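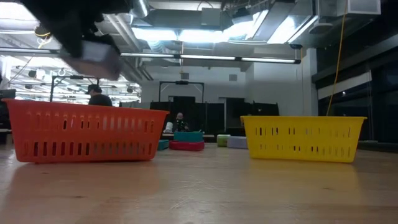 3.2 Storage conditions and weight loss in household onions

The second part of the study was carried out with households in Grarkelham and Curkden. In both towns most families buy onions in large nets at the end of autumn and keep them until spring. It was therefore possible to follow the same bulbs for a long time without changing what people normally do. In total 153 households agreed to take part. They received no instruction on how to store the onions, and they were asked only to write down where the bulbs were kept and to keep aside the ones which they would throw away.

All bulbs belonged to the variety Altura, which is a yellow onion with thin dry skin and a rather narrow neck. We decided to use a single variety after the pilot season, in which the difference between varieties was larger than the difference between storage places and made the results very difficult to read. The bulbs came from one grower and were cured in the same shed. Before they were given out, 2,261 bulbs were weighed one by one and marked with a small paper label tied to the neck. Bulbs with soft necks or broken skin were not accepted.

The storage places reported by the households can be put into four groups: a cool cellar, an unheated outer room, a kitchen cupboard, and an open place in the kitchen such as a shelf or the floor under the table. The container was recorded separately. Nets and cardboard boxes were the most common, followed by slotted plastic baskets and paper bags. A few households used a ceramic pot with a lid. These were kept in the tables but they are not discussed further, as the number is too small.

Sprouting was the main reason for throwing a bulb away in the two kitchen groups. In the cellar group it was mould at the base, which we did not expect at the beginning. Charbonneau (personal communication) has suggested that older cellars in Grarkelham have earth floors and that the air close to the floor is moist during the whole winter. Our own readings agree with this, although we had only 4 instruments and they had to be moved from house to house. In the unheated rooms the losses were the smallest of all groups. The bulbs there were sometimes exposed to light frost, and a small part of them became glassy inside, but the participants did not always consider this as a reason to reject them.

The effect of the container was weaker than the effect of the place. Within the kitchen cupboard group, bulbs in nets and in containers with open sides lost fewer pieces to mould than bulbs in closed boxes. Within the cellar group no clear difference was found. It should be noted that households with closed boxes also tended to keep larger amounts, so the two effects - closed walls and deep layers - cannot be separated with the present data.

The condition of each returned bulb was scored on the Ezzat scale, where the outer skin, the neck, the base and the firmness receive a separate mark. Two persons scored every bulb without seeing the marks of the other. When they did not agree, the bulb was cut and a third person decided. Disagreement was most frequent for the neck, in particular with bulbs which had just started to sprout and did not yet show a green tip. The marks were entered by hand during scoring and checked again on the following day. A laptop computer of the common type is sufficient for this work (Figure 4).

Figure 4. Dark grey laptop and table with light wooden top.
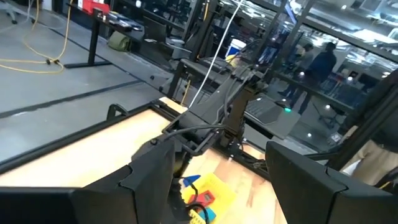
3.3 Limits of the household records

The written records were of uneven quality. Some participants noted each bulb on the day when it was thrown away, while others filled in the whole month at once, and this second habit can be recognised from the same ink and the same date for many bulbs. For these households we used only the total for the season. A larger problem was the bulbs which were eaten. A family will usually choose the firmest bulb for cooking, or sometimes the opposite, the one which is starting to sprout, and in both cases the bulbs that remain do not represent the original net. We asked about this habit at the last visit, but the answers within one family were often different.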